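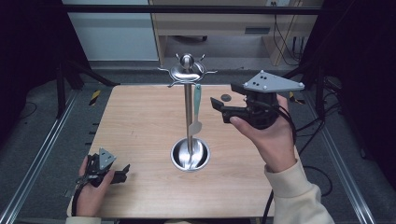 The balance clinic at Skavham is at the far end of a corridor, past the hearing tests and a water cooler, and on the afternoon I visit there are two people in the waiting area holding on to the arms of their chairs. I know the feeling. Last February I rolled over in bed to switch off the alarm and the whole bedroom went round like a washing machine, and I lay there convinced that something dreadful had happened inside my head. It was a few crystals in the wrong place. I have wanted to talk to somebody about it properly ever since!

The specialist physiotherapist who runs the clinic asked me not to use her name, as she would prefer patients to ring the main number and not hers. She has been treating dizziness for 15 years and she talks about the inner ear the way other people talk about a favourite football team.

"I still think it's the best bit of the body," she says, before I've got my coat off. "You've got this tiny set of loops, full of fluid, tucked away in the bone behind your ear, and it's telling your brain which way your head is turning. All day long. You never notice it until it goes wrong, and then you can't notice anything else."

What I had is called benign paroxysmal positional vertigo, usually shortened to BPPV. She takes the name apart for me. Benign, so it isn't dangerous in itself. Paroxysmal, so it comes in sudden bursts. Positional, so it is set off by moving your head into certain positions. And vertigo, the false feeling that you or the room are moving.

"People come in and say they're dizzy, and that word can mean nearly anything. Light-headed, woolly, off balance, faint, a bit drunk. So I always ask them to tell me about it without using the word dizzy. If they say, 'I turned over in bed and the room spun, and then it stopped,' I'm already fairly interested."

The crystals are made of calcium carbonate and everybody has them. They belong in a part of the inner ear called the utricle, where they sit on a sort of jelly and help us to sense gravity and movement in a straight line. Sometimes a few come away and drift into one of the three semicircular canals, the loops she was telling me about. Then, when you tip your head, the crystals shift, the fluid moves when it shouldn't, and one ear reports a spin that the other ear knows nothing about.

"Your brain gets two different stories," she says. "It tries to make sense of them and what you get is the room going round."

She has a model of the inner ear on her desk, a big plastic one, and she picks it up several times while we talk. At one point she makes me turn it over in my own hands to see how the posterior canal hangs down at the back. Most cases involve that canal, she says, simply because it is the lowest one when we are upright and things roll downhill. I find this wonderful. She is delighted that I find it wonderful.

I ask who gets it. It can happen at nearly any age, she tells me, but it becomes a good deal more common after 50, and women are seen with it more often than men. A knock to the head can start it off. So can an infection of the inner ear, or a long spell lying flat. Very often there is no cause that anyone can find.

"I had a patient who'd been painting a ceiling, another who'd been at the dentist, another who'd been under the car. They all wanted to know if that was what did it. Looking up doesn't usually make the crystals come loose, though. It's more that looking up is when you find out."

The test is quick. She sits the patient on the couch, turns the head to one side and lies them back smartly so that the head is a little lower than the body. Then she watches the eyes. If it is BPPV, the eyes will nearly always give a particular flicker, called nystagmus, and the direction of the flicker tells her which ear and which canal. It is not pleasant (I remember gripping her colleague's sleeve at my own appointment in Menon), but it passes.

"I say to everyone, keep your eyes open, even though you'll want to shut them. The eyes are doing my job for me. And I say it will stop, because it does, usually in well under a minute. I've got hold of them the whole time."

Treatment can follow straight away. For the posterior canal she mostly uses the Epley manoeuvre, a series of slow changes of position that lets the crystals travel round the loop and drop back out where they came from. Each position is held for 30 seconds, or longer if the spinning hasn't settled. There are no tablets and no equipment apart from the couch.

"I love it. I do! You have somebody who's been sleeping propped up on pillows for a month, frightened to hang the washing out, and you tip them about for a few minutes and quite often that's the worst of it over. There aren't many jobs where you get to do that."

Quite often, she is careful to add, and not always. Some people need it done 2 or three times over several visits. Some have crystals in the horizontal canal and need a different set of movements. And a good many feel a bit swimmy for some days afterwards even when the spinning itself has gone, which she thinks people should be warned about so that they don't decide it has failed.

I was one of those. I tell her that I walked round Redier market the week after my treatment as though the pavement were made of sponge.

"Perfectly common. Your brain's been getting rubbish information and it's learned not to trust it. It needs a bit of time and a bit of evidence. So walk about. Turn your head. People go very stiff, they move like they've got a book balanced on top, and it's completely understandable, but it holds them back."

For those who stay unsteady she puts together a programme of exercises: fixing the eyes on a letter on the wall while turning the head, standing with the feet close together, walking while looking from side to side. They start off easy and should bring on mild symptoms that soon calm down. There is a group at the Kiment centre where people do the walking ones together, and she gets quite carried away describing it.

"They go up and down the hall looking at the posters on each side. They're laughing, they're bumping into each other. One lady told me it was the first time she'd been out without her daughter since it started."

Can people do the Epley at home? She is happy for many of her patients to, once someone has confirmed which ear it is and shown them how. She is less happy about people doing it from a video with no diagnosis, especially anyone with a bad neck or back, recent surgery, or trouble with the blood vessels in the neck or the retina. "Do the wrong side and you've given yourself a miserable morning for nothing. Get it checked first."

She is firmer still about the signs that mean it might be something else. Dizziness that comes with a sudden severe headache, double vision, slurred speech, weakness or numbness in the face or a limb, sudden deafness, or not being able to walk or stand needs emergency help straight away. So does a first attack of spinning that carries on and on even when you keep still.

"BPPV comes in short bursts and you can usually say exactly what sets it off. If that isn't what you've got, don't sit at home with an article about BPPV. Even this one."

It does come back for some people. She says so to every patient, quite cheerfully, and finds that it helps. The second time, they know what it is, they know it can be treated, and they ring up early. She would like them to keep a note of which way they rolled when it started. Left or right, upstairs bedroom or downstairs sofa, she'll take anything.

There are practical things to do while you wait for an appointment too. Get up in stages, and sit on the edge of the bed for a bit before you stand. Put a light on if you're up at night. Keep off ladders. Don't drive if you're having attacks, and check the rules on whether the licensing authority needs to be told. She also mentions anti-sickness tablets, which can take the edge off feeling sick for a short time but do nothing about the crystals, and can slow down recovery if they are taken for weeks.

Before I go she offers to test me again, as I'm there. I lie back with my head turned to the right, eyes wide open, looking at the ceiling tiles. They stay where they are. Then we do the left.

"Lovely," she says. "Dull as anything. Up you come, and sit for a minute."

*March 2026. This article is general information and can't replace advice from your own doctor or physiotherapist.*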